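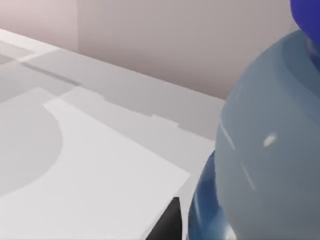
According to Bosman, the quote from Lorkov is fair but it leaves out the two things that always end up costing us money, namely the spare gripper fingers and the freight. Bosman had been through it line by line the night before and asked that both be written in before anyone got attached to the total. The chair thanked them for that, and we started from there, a few minutes behind and with the coffee still going around.

Equipment planning meeting, Cladthorpe workshop, Wednesday

Minutes of the last meeting were taken as read, with one small correction (the bench height was given in inches and should have been centimeters, our apologies to the people who went and measured it again).

1. The arm

We had a good long talk about whether to buy or lease. Lorkov will sell us the single arm outright, and Brotirent will lease us the same class of arm at 916 a month, with service visits included and a loaner if ours is down for more than two working days. There was a lot of warmth in the room for owning our own, and a fair amount of worry about who would look after it in the second year. The simulated runs on paper handling have been a real help in settling what reach we need, and everyone was grateful for the evenings that went into them. It was pointed out, kindly, that a rendered sheet of paper doesn't curl in damp weather the way ours does, so we'd like a trial on real stock before signing anything.

Agreed: ask Brotirent for a 12 month lease with an option to buy at the end, and ask Lorkov to hold its price while we wait for an answer.

2. Grippers and spares

Bosman's request was taken up here. A spare set of fingers comes to nearly 400 and the meeting was happy to put that in the budget now. The question of softer finger pads was raised again, and we went back and forth on it for quite a while without getting anywhere, so it is held over. If anyone has a sample they like, please bring it along!

3. Table and lighting

The present table will do for the first season. We did talk about the overhead light, and whether the shadow of the arm across the work will bother the camera once we add one. The feeling was that a second lamp off to the side is cheap enough to try first. The table and lamp will share one budget line, set at 2072, which also has to cover the floor anchors and the guard rail.

4. Freight and delivery

Lorkov to be asked for a delivered price. The loading door is narrow and the crate size needs checking before we agree to a date. January was mentioned and seemed comfortable to most of us.

Actions

Bosman: delivered price and crate size from Lorkov
Chair: lease terms from Brotirent, and a day for the paper trial
All: finger pad samples to the next meeting

Meeting closed at 4:40 p.m.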